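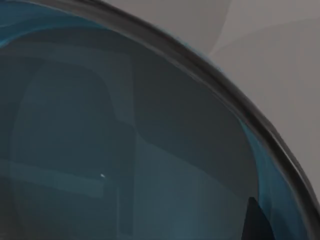
Budget for a second arm: sim first or hardware first?

Trurkico
Our small lab has money for one more arm before December, or for 2 workstations and a year of sim work. Target job is kitchen counter tasks, putting things in and out of a dish rack. Lorenz Gisler, who signs for it, wants a number from me. Anyone been through this?

neagu_bench
Sim first. We ran ours for four months before ordering anything and changed our minds on mounting height twice.
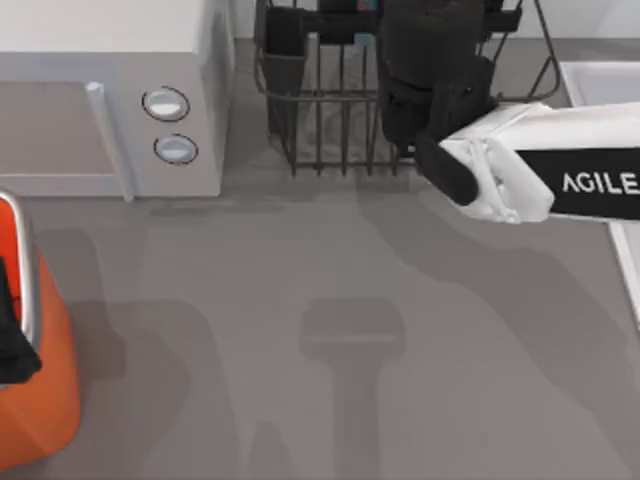
Arm at the dish rack, simulated counter.

The reach into the rack is the part I'd check before you pay for a longer arm. Ours was fine with the short one.

Tatik
Disagree. Sim won't tell you what a finger does on wet glass. We spent 1133 on replacement fingertips the first year and none of that was in the plan. Buy the arm.

neagu_bench
Fair on the fingertips. I'd still lay out the counter in sim, microwave and sink included, and see what is left for the arms to work over.

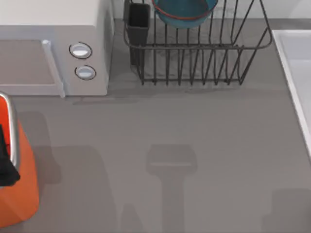
Then price the mounts from that layout. A mount moved after install cost us a week and a new plate.

Trurkico
How much are people holding back for spares?

Tatik
1000 per arm, and that's tight. Cables go too — order them with the arm. My list, in the order I'd spend:

1. Arm and controller, one quote, shipping included.
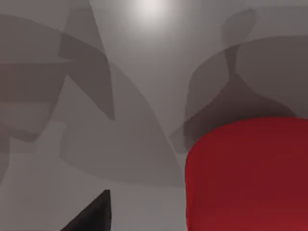
2. Fingertips, 4 sets.

3. Workstation. One is enough to start.

s_hattori
I'd put the workstation above the fingertips. Lead time on ours was longer than the arm.

Trurkico
Ok. Asking for both quotes and will post what Lorenz says.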